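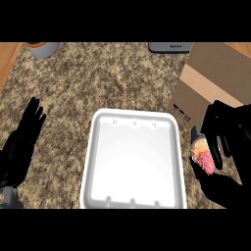

2 min read

OK, so hi everyone, thanks for coming out on a Sunday! I'm going to talk about sourdough starters, and mostly about how I kept killing mine.

(Wait for people to find seats.)

My first one was called Fuchs. I got it from Frauke Rieger, my neighbor back in Hellstead, who'd kept hers going for 11 years on plain rye flour and tap water. Mine lasted 3 weeks. I fed it whenever I remembered, and I remembered on Sundays.

Ask the room: who has a jar in the fridge right now that they're scared to open? Let them laugh, then move on to feeding.

What I do now: keep 40 grams, toss the rest or make crackers (recipe's on the handout, go easy on the salt). Equal weights flour and water. Stir, scrape down the sides, rubber band around the jar so I can see how far it climbs. On a cold morning it can take until dinner and that's fine!

Gray liquid on top – pour it off or stir it in, I've done both. Pink or orange streaks, throw the whole thing out, please.

Pass the two jars around, lids ON this time. Then questions, and Frauke has starter to take home if you brought a container.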